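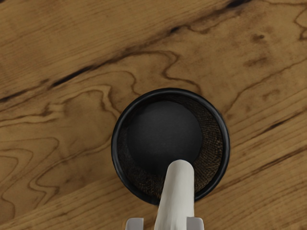
Pestle going into the mortar, seen from overhead in the simulator.

I've had the Timileck task pack on my work machine since June, and I finally have enough hours in it to write something useful. It's a set of simulated tabletop jobs for a two-finger gripper, sold as a download. I paid for the full version, which comes with 40 tasks. There is a smaller free one if you only want to try the installer.

Mortar and pestle is the task I keep going back to. The bowl doesn't leave much room for a bad approach, and a small lean in the pestle matters by the time the tip gets to the rim. I ran 100 episodes with the default settings, then another 2,000 overnight with the start positions shuffled. It didn't crash. The logs are plain text and easy to sort through.

The wood textures are good. Contact is less convincing. When the pestle bumps the side of the bowl it sometimes slides in a way I don't trust, and turning up the friction only helped a little. I had the same complaint about Zestitz, which costs more.

Setup took me most of an afternoon. The manual skips a step where you point it at your own gripper model, and support took two days to tell me which file to edit.

I'm keeping it. Next I want to try the Moreline add-on, which has more kitchen tools.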